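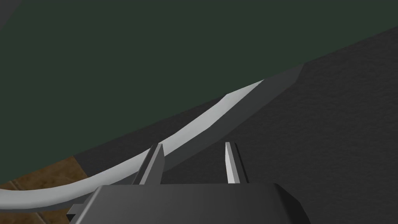
Section 4: Setting Up the Staltance Water Softener

Before you begin

Read this section to the end before you open any fittings. The softener should stand on a level floor, near a drain and a grounded outlet, and upstream of the water heater. Outdoor faucets are normally left on hard water. If your main line feeds them after the point where you plan to cut in, move the connection or run a separate branch.

You will need:
Adjustable wrench
Pipe cutter suited to your plumbing
Thread seal tape
Bucket and towels
Drain hose and clamp (in the parts bag)
Hardness test strips (in the parts bag)

Do not install the softener in a place where the temperature can drop below freezing. Frost damage to the valve head or the resin tank is not covered.

4.1 Placing the tanks

1. Set the resin tank where it will stay. Leave at least 5 inches between the tank and the wall so the bypass valve can be reached.
2. Check the tank with a level and shim the base if it leans.
3. Place the brine tank beside it on the side nearer the drain. The brine line is 4 feet long and must not be stretched or extended.
4. Confirm that the lid of the brine tank opens all the way. A full bag of salt has to be tipped in from above.

Note: The Virkstead cabinet model has both tanks in one housing. Skip step 3 and remove the foam block from under the lid.

4.2 Connecting the water lines

CAUTION: Turn off the water heater before you shut off the main supply. Heating elements can burn out in a tank that has drained.

1. Close the main shutoff valve and open the lowest faucet in the house. Wait until the flow stops.
2. Cut the supply line and fit the two adapters. If you are soldering, do it before the adapters are attached to the bypass valve. Heat will warp the plastic.
3. Push the bypass valve onto the valve head and insert both clips. Tug each clip to check that it is seated.
4. Connect the incoming line to the port marked IN and the house line to the port marked OUT. The arrows on the valve head show the direction of flow. A softener connected backward will push resin into the house plumbing.
5. Turn the bypass valve to BYPASS.

If your metal pipes serve as the electrical ground for the house, a grounding strap must be fitted across the gap. Ask an electrician if you are not sure.

4.3 Connecting the drain and brine lines

1. Slide the drain hose onto the barbed fitting and tighten the clamp.
2. Run the hose to a floor drain, laundry sink or standpipe. Leave an air gap of 2 inches between the end of the hose and the highest possible water level. Local code may ask for more.
3. Fasten the hose so it cannot whip loose. The first rinse comes through with some force.
4. Press the brine line into the elbow on the valve head and tighten the nut by hand, then a quarter turn with the wrench.
5. Attach the overflow hose to the brine tank. It works by gravity and must run downhill for its whole length. Do not join it to the drain hose.

4.4 Filling and flushing

1. With the valve still on BYPASS, open the main shutoff slowly and look for leaks.
2. Run a cold faucet until the water is clear.
3. Turn the bypass valve partway toward SERVICE. Let the resin tank fill slowly, then open the valve fully.
4. Pour 3 gallons of water into the brine tank and add salt pellets. The tank holds 200 pounds. Keep the level above the water line.
5. Plug in the power supply and set the time of day.
6. Hold the REGEN button until the motor starts. The first cycle takes nearly two hours.

The water may look yellowish or foamy at first. Run a cold faucet until it clears, then turn the water heater back on.

4.5 Setting the hardness

1. Dip a test strip in untreated water and match it to the color chart.
2. Press MENU until HARD appears, then use the arrows to enter the value in grains per gallon.
3. Press MENU again to save.

The softener works out when to regenerate from the hardness value and the water used. On the Naseri control panel you can also set a reserve, in gallons. The factory reserve is 700 and suits most households. Regeneration starts at 2 a.m. unless you change it.

If the water still feels hard after a full cycle, see Section 7, Troubleshooting.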